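Why Do We Sort Things Into Bins?

Hi, I'm Chie Miyazaki, and I love tidying up. (I know, I know!) My little brother thinks it's the most boring job in the world, so let me try to change your mind too.

When everything is in one big heap, your eyes have to check every single thing to find the one you want. Put the same things into bins and your eyes only have to check the bins – much faster! 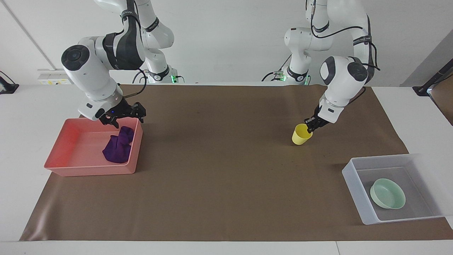
Sorting starts with a question: what goes with what? You could sort by color, by size, or by what a thing is for. I like that last one best. A cup is for drinking, so it belongs with other cups, and a cloth goes with other cloths. Color can be tricky, you see. The crumpled cloth in the pink tray is dark purple, and the cup is yellow, so neither one matches the tray at all, and that's fine! A bin doesn't have to match what's inside it. You just have to remember which bin is which.

Bins you can partly see through make the remembering easier. You get a hint of what's in there before you even look over the top. 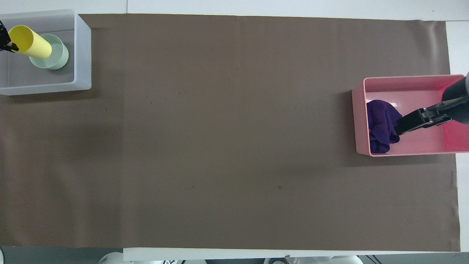

A yellow tube-shaped piece leans on a green cup in the frosted bin.

Want to try it? Find 6 small things in your room and 2 boxes. Sort them by color first. Then tip them all out and sort them by what they're for. Did anything have to move to the other box?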